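Lap Timing at the Nivthorpe Short-Track Series
Project report, Sports Management, second year

Background

The Nivthorpe short-track series is a set of mountain bike races held on a 771-meter loop behind the old Herkum quarry. Riders race for a fixed time, and the winner is whoever has covered the most laps when the bell goes. Until last season, laps were counted by hand on paper sheets. Our project looked at whether a low-cost chip system could take over from the sheets without making results slower to publish.

Method

We used one race day, 26 February 2022. There were 69 starters across four categories. Each rider carried a Flaltance chip zip-tied to the fork, and a single antenna mat was laid across the finish straight. The two people who normally do the paper sheets kept doing them, so that we had both records for every category. Neither side saw the other's numbers until the last race was over.

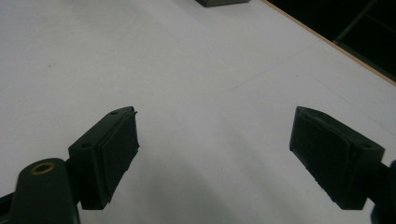

After the races we typed the paper sheets into a spreadsheet and matched them to the chip file by bib number. A lap counted as matched if both records showed the rider crossing in the same minute.

Results

The paper sheets showed 471 laps in total. The chip file had seven fewer. Six of the missing laps belonged to one rider in the junior category, whose chip had been mounted on the wrong side of the fork and stopped reading after the first lap. The other was in the masters race, when three riders crossed the mat side by side.

The paper record had no missing laps, but two bib numbers had been swapped for one lap in the women's race. The chip file settled that one.

Cost

Renting the mat and chips from Lindqvist came to $1,000 for the day. Split across the field, this is more than the current entry fee, so the club could not cover it without a sponsor or a higher price.

Limits

One race day is a small test. The course was dry and the fields were small. We had planned a second test in March but the mat was already booked.

Recommendation

We suggest keeping the paper sheets for the regular rounds and renting chips for the final only — with a chip check at sign-in, so that mounting mistakes are found before the start.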